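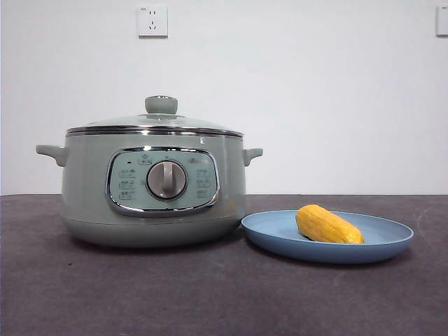 Subject: Re: One-pot cooking in the small kitchen, and what to buy

I have had an electric multi-cooker for over a year now, so I will try to answer the points in the message quoted at the bottom, in the order they came. Mine is the plain sort with a glass lid, one dial on the front and no screen. The pale green one in the picture is the same type: domed lid with a knob on top, a handle on each side, the dial in the middle of the panel and the printed settings in a column either side of it. If you are looking in the shops, that is the general shape to go for, and the colour makes no difference. I would put a plate beside it before you start, as in the picture, for whatever comes out first. I never used to and I was always hunting for somewhere to put things down with the lid in my other hand.

First, is it worth having if you already own a hob. In my case yes, but I have only two rings and one of them is slow. If I had a decent four-ring cooker I doubt I would have bothered. The flats at Trundbridge all have the same two-ring arrangement, so I imagine most of the people on this list who live there are in the same position. If you are in one of the Trongate houses with a full kitchen, borrow one for a week before spending anything.

Second, the size. The message asks whether a small one would do for two people. It depends on whether you want leftovers. I cook for myself and one other, and I bought the larger size so that I could do soup for several days in one go. It takes up more of the worktop than I expected and it does not fit in any of my cupboards with the lid on. I keep it in the cupboard upside down with the lid on the shelf above, wrapped in a tea towel. If you have nowhere to leave it out, measure the cupboard door before you buy. The opening is what catches you out. Mine was deep enough but the side handles would not go past the frame until I turned the pot at an angle.

Third, rice. I have settled on 200 grams for two of us, rinsed three times, with one and a half times as much water by volume. I use the rice setting and then leave it with the lid on for 8 minutes after it has finished. If I take the lid off straight away the top layer is wet and the bottom has stuck. Brown rice I do on the ordinary boil setting, as the rice setting on mine finishes too early for it. Other people's may be different.

Fourth, steaming. This is what I use it for most. Sweet potato, squash, carrots cut lengthways, corn on the cob broken in half. I have a folding metal steamer basket from before, the kind with petals, and it fits in the bottom. Put in enough water to come just under the basket and look at it halfway through, as it can boil dry without making any noise. Sweet potato cut into thick fingers takes me 19 minutes from cold water. Whole ones take a good deal longer and I have stopped doing them that way, except for the thin ones. Leave the skins on and pull them off afterwards. They come away easily when the potato has been standing for a bit.

Fifth, frying. You can fry onions in it and I do, but not many at once. The sides are tall, so the steam hangs about and the onions go soft and pale without browning much. For a stew this does not matter to me. If you want proper brown onions, do them in a frying pan and tip them in. The same goes for meat. I did try browning chicken thighs in the pot in two lots and it took so long that I would rather wash up the extra pan.

Sixth, cleaning. The question was whether the pot comes out. On mine it does not, the heating part is fixed to the bottom, so you have to wash it in place and keep the base dry. I fill it a third full of hot water with a drop of washing-up liquid, leave it while we eat, and wipe it round with a soft sponge. Then I tip it out, rinse with a jug and tip it out again. Never put it in the bowl. Some models do have a pot that lifts out, and if I were buying again I would pay the extra for one. Ask in the shop, it is not always obvious from the box.

The lid needs more attention than the pot. Grease and starch get in under the metal rim and after a few months it starts to look brown along the inside. I go round it with an old toothbrush once a week. If the knob works loose, on mine there is a screw on the underside, which you can tighten with an ordinary screwdriver. Do it up finger tight and then a very small turn more. It is glass.

On electricity, I can't give a proper figure. I have not measured it. My bill did not go up in a way I noticed.

On where to get one: the hardware shop in Trongate had a few in January on the bottom shelf at the back, near the kettles. Awwad in the precinct usually has them too and they will take one out of the box for you to look at if you ask, which I recommend, as you want to try the dial. A stiff dial is a nuisance if your hands are wet. I have had nothing from the Vesine catalogue myself, although they were mentioned here before by somebody who was pleased with a steamer.

Two other things that were not asked.

Do not use it under a wall cupboard. I did for the first few weeks and the underside of the cupboard started to lift along the front edge. I now pull it forward to the edge of the worktop when it is on, with the flex tucked behind, and push it back when it has cooled down.

Also, when you lift the lid, tilt it away from you and let the water run back into the pot before you move it anywhere. Otherwise it goes across the worktop and into the socket if yours is as badly placed as mine. I keep a folded cloth at the side and put the lid on that.

I can bring mine to the Monday lunch if people want to see one working. I would need a socket near the table and somebody else to bring the rice bowls. Let me know on the list and not privately, so that we don't end up with three of them.

On the soup recipe, I do not really have one. Whatever is left over, red lentils, an onion, a tin of tomatoes, enough water to cover and a bit more. I give it 40 minutes on low and mash it with a potato masher in a jug, as I do not want the metal scratching the pot.

Regards

On Monday evening a member of the list wrote:

> Hello all,
>
> I am moving into one of the Trundbridge flats and have been
> told the hob is not up to much. There was some talk on here
> a while ago about electric pots that do rice and steaming
> and so on, but I can't find the messages now.
>
> Could someone who has one answer the following?
>
> Is it worth it if there is already a hob?
> Is the small size enough for two?
> How do you do rice in it without it sticking?
> Can you steam vegetables, and for how long?
> Does it fry?
> Does the pot come out for washing?
>
> I would also like to know if they use a lot of electricity
> and which shops round here keep them. I don't want to order
> one without seeing it first. We are a household of two but
> we have 6 to dinner now and then, so if anyone has managed
> that with one pot and a bad hob I would be glad to hear how.
>
> Somebody had a lentil soup recipe as well, if they are still
> reading.
>
> Thanks in advance

PS. I missed the question about having 6 to dinner. I have done it with the large pot for a stew, filled nearly to the top, with the rice done on the better ring in an ordinary saucepan. Start the stew early. A full pot takes a long time to come up to the boil, and you can't hurry it by turning the dial up, as mine goes straight to the frying setting and catches on the bottom.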